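Week 5: When the cable wins

Okay, so last week I promised you a proper failure and I've got a good one. It's from our own toy kitchen setup, and it cost me most of January.

The symptom first. The arm would run its pot task happily, then somewhere past the 90th cycle it would stop dead with a joint fault. Restart it and off it went again! Wenche Solberg blamed the motor, I blamed Wenche's code (sorry, Wenche), and we swapped a perfectly good motor for nothing.

The real culprit was the cable to the wrist. Every time the wrist rolled, the loop flexed at the same spot near the connector, and a few strands inside had let go. Bend it one way and the signal came back, bend it the other and you lost it. It's a classic intermittent fault, and the log only tells you which joint noticed.

What I want you to take into Tuesday's lab:

Check the loop with the arm at both ends of its travel, power off.
Hit the e-stop before your hand goes anywhere near the gripper. A joint that's lost its signal can come back while you're leaning in.
Write down the pose at every fault, even if you think it's random. Ours weren't random at all, and Esko Kiiskinen spotted it from the poses in five minutes.

Have a look at the cable loop beside the arm in both of these.

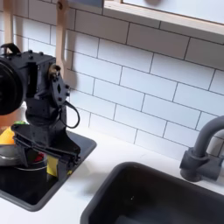
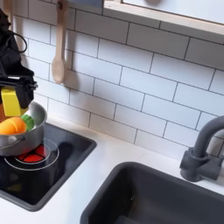
Robot Faults and Safety, Handout 5, page 2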